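Can a Machine Put the Shopping Away Yet?
Project report, second term, Brunthorpe

I chose this subject in March, after carrying four bags up the stairs and wondering, not for the first time, why a dishwasher can do the plates but nothing in the house can empty a bag of fruit. My first plan was to cover every chore from ironing to shelf stacking, which my tutor kindly said would fill a cupboard, so I have kept to one small job — picking things up from a table and putting them in a basket.
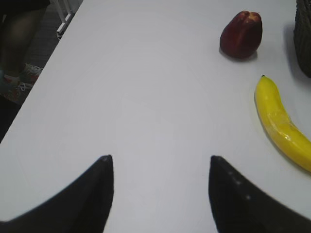 Tidying fruit sounds like the easiest chore going, and that is partly why I picked it. A person does it while talking on the phone. A machine has to find each thing, decide where to take hold of it and then let go in the right place, and the shapes do not help. The apple is lumpy and upright, so two fingers can close on it from almost any side, but the banana lies in a curve and has to be taken across its body, or it swings round. Both are glossy too, and shiny patches can muddle a camera. The plain white table is kinder than any kitchen I know. Ours has crumbs and post on it.

For the written part I compared two tidying programs, Kikum and Prinard, using the trial notes kept in our workshop. Kikum finished 93 of its 103 attempts, which pleased me more than I expected, though it could take up to 30 seconds over a single piece. Prinard was quicker and dropped more. I left out 3 further attempts where the notes were too smudged to read.

My own view, for what it is worth, is that a shop with tidy shelves will get useful help well before a family kitchen does. I would like to try soft fruit next, and perhaps a bag with handles, if the workshop has room for me next term.

Þrastardóttir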